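작업 기록
10월 23일 일요일
섬유 보존·세탁 시험실, 플래드스테드(Fladstead) 동

건명: 테리 직물 반복 세탁 후 흡수성 저하 원인 검토 (2차)

1. 경위

지난 2월 1차 시험에서 그루르넨(Grurnen) 납품 면 테리 수건의 흡수 시간이 세탁 횟수에 따라 길어지는 경향이 확인된 바 있다. 당시에는 유연제 잔류를 주된 원인으로 추정하였으나, 유연제를 전혀 투입하지 않은 대조군에서도 같은 경향이 일부 나타나 판단을 보류하였다. 금번 시험은 헹굼수의 경도와 건조 조건을 분리하여 재검토하는 것을 목적으로 한다.

2. 시험 조건

시료는 동일 로트에서 채취한 면 테리 직물로 하고, 세탁 전 24시간 표준 상태에서 조습하였다. 세제는 무향 중성 분말을 사용하고 투입량은 전 시험군 동일하게 유지하였다. 탈수는 분당 600회전으로 고정하였다. 1차 시험 시 탈수 속도가 기록지마다 다르게 적혀 있어 비교가 곤란하였으므로, 금번부터는 매 회차 시작 전에 설정값을 기록지 첫 줄에 기재하기로 한다.

시험군은 다음과 같다.
가군: 연수 헹굼, 자연 건조
나군: 연수 헹굼, 기계 건조
다군: 수돗물 헹굼, 자연 건조
라군: 수돗물 헹굼, 기계 건조

각 군 11회 반복 세탁 후 적하법으로 흡수 시간을 측정하였다. 물방울이 파일 표면에서 완전히 사라지고 거울 반사가 보이지 않는 시점을 종료로 본다. 측정자에 따라 종료 판단이 달라지는 문제가 있어 이번에는 전량을 한 사람이 측정하였다.
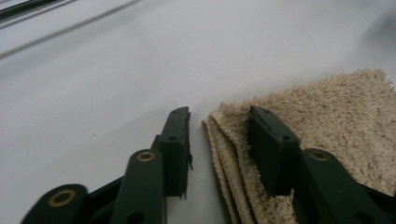
3. 관찰 사항

가군과 나군은 흡수 시간의 차이가 크지 않았다. 다군은 11회차에서 뚜렷하게 길어졌으며, 손으로 만졌을 때 파일이 뻣뻣하고 루프끼리 붙어 있는 느낌이 있었다. 라군은 다군과 비슷한 수준의 흡수 시간을 보였으나 촉감은 오히려 부드러운 편이었다. 촉감과 흡수성은 별개로 평가하여야 할 것으로 판단된다.

다군 시료 일부를 묽은 구연산 용액에 침지한 후 재헹굼하였더니 흡수 시간이 초기값에 근접하게 회복되었다. 경수 성분과 세제 잔류물이 결합하여 섬유 표면에 침착되었다는 가설과 부합하는 결과이나, 침지 후 추가 헹굼의 효과가 섞여 있을 가능성을 배제할 수 없다. 맹물 침지 대조 시험을 반드시 병행하여야 한다.

라군 중 한 점은 가장자리 단 부분의 수축이 커서 본체 파일 부위가 우는 현상이 발생하였다. 건조기 배기 온도는 69도로 기록되었으며, 설정 상한을 넘지는 않았다. 단 부분은 파일이 없는 평직이므로 수축률이 본체와 다를 수 있다. 해당 시료는 흡수성 평균에서 제외하지 않고 별표를 붙여 표에 남겼다.

4. 잠정 의견

가. 유연제는 흡수성 저하의 유일한 원인이 아니며, 헹굼수 경도의 영향이 상당한 것으로 보인다.
나. 기계 건조는 촉감을 개선하나, 금번 조건에서 흡수성 회복에 기여하였다고 볼 근거는 없다.
다. 납품처에 대한 회신은 대조 시험 완료 시까지 보류함이 타당하다.

젠킨스(Jenkins)식 적하 장치의 노즐 높이는 이번 측정 도중 한 차례 재조정하였다. 조정 전 측정분은 나군 앞쪽 시료에 해당하며, 기록지 여백에 표시하여 두었다. 높이 차이가 미미하여 결과에 미친 영향은 작을 것으로 생각되나, 여유가 있을 때 동일 시료로 재측정하는 것이 바람직하다. 원자료는 림베르크(Rirnberg) 서가의 청색 철에 보관한다.

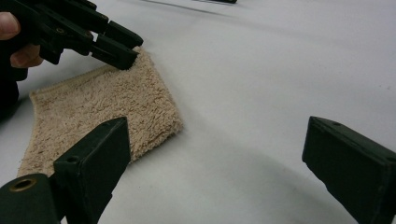

Anastasia Sfakianakis: 3항의 구연산 처리 결과에 대하여 이견이 있습니다. 침지 시간이 기재되어 있지 않아 재현이 어렵습니다. 또한 다군의 세탁 전 흡수 시간이 다른 군보다 이미 길었으므로, 절대값보다 초기값 대비 비율로 정리하는 편이 적절합니다. 맹물 대조군은 최소 6점 이상으로 하여 주시기 바랍니다.

위 지적을 수용한다. 침지 시간은 30분이었으며 기재를 누락하였다. 표는 비율 기준으로 다시 작성하고 기존 표는 삭제하지 않고 뒤에 첨부한다.

5. 차회 작업

맹물 침지 대조 시험, 시료 6점
수돗물 경도 측정(채수는 오전 첫 사용 전과 오후 각 1회)
단 부분과 본체의 수축률 분리 측정
중성 분말 세제 재고 확인, 부족 시 동일 제조 번호로 발주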